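Workshop notebook, Monday, October

Latch for the Drinar drying cabinet. The small solenoid is on the table since the morning and I continue with it after lunch.

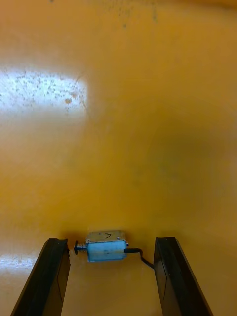

What the cabinet does wrong

The door opens by itself in the middle of the drying. The cabinet came to us from Clukulport with a magnetic catch, and the catch is too weak when the fan runs at full speed. Last week we lost a tray of 50 clay test bars this way, they dried too fast on one side and cracked. Bashir workshop has the same model and they put a screw hook on the door. It holds, but one must remember to close it.

Bench test

I made a bracket from scrap aluminum and fixed a spare coil of the Wondano type on it, with a steel pin and a return spring. First spring was too stiff: the pin moved only half of the way. I cut three turns from it and then it moved completely.

Then I let it go on and off 200 times, 5 seconds on and 5 seconds off. The pin got stuck almost 50 times, nearly all of them in the second half. I took it apart and found a small burr on the edge of the bracket hole — my drilling, not the fault of the coil. Filed it, put a drop of light oil, repeated. It did not get stuck in the second run.

Not solved

The coil becomes too warm to keep a finger on it if it stays on for the whole drying. So it should be powered only for opening, and the spring must do the holding. This means the pin must be turned around and the bracket must be made again, with the hole 3 mm lower.

I do not know yet what happens with the spring inside the cabinet, where it is much warmer. Maybe mount everything outside, on the left of the door — there is place if we move the label.

To buy: two softer springs, fine round file (ours is finished), heat-resistant sleeve for the wires.

The old catch is in the drawer with the hinges, please do not throw it away.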